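October, early morning

I woke before five again and could not sleep more, so I made tea and sat by the kitchen window to write. The rain came from the sea side and all of Skeltstead was gray. In my third autumn here I still say "the sea side" when my neighbors say only "down".

Yesterday I finished the second notebook of my grandmother's recipes. She wrote them in our old dialect, with no measures, only words like "a hand" or "until it is enough". I translate slowly. For the plum dumplings I needed two evenings, and I am still not sure if she means curd cheese or the sour cream that hangs in a cloth overnight. My mother says cheese. My aunt says my mother never cooked them.
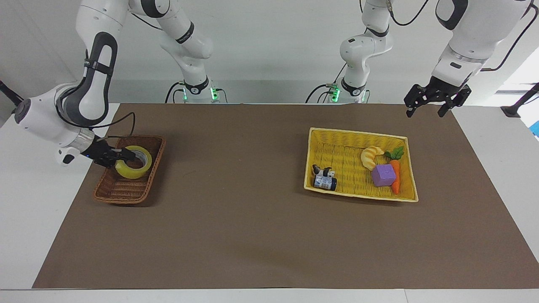
Rhydian Price

I tried the dumplings with 304 grams of potatoes, as this was all I had left in the bag. The dough was too soft and it stuck on my fingers — I had to add flour three times. Two of them opened in the water and the plums went out. The others I ate with butter and sugar, standing at the stove, and for a moment the taste was very near.

In the afternoon I walked to the post office with the parcel for my aunt. Mrs. Van Acker was before me in the line and she asked how my studies of English are going. I said "slowly but surely", an expression I learned from her last winter. She corrected my "surely". I always make it too short.

Tonight I want to begin the third notebook. The first page has a stain over half of the words, but I can read "walnuts" and, under it, my grandfather's name.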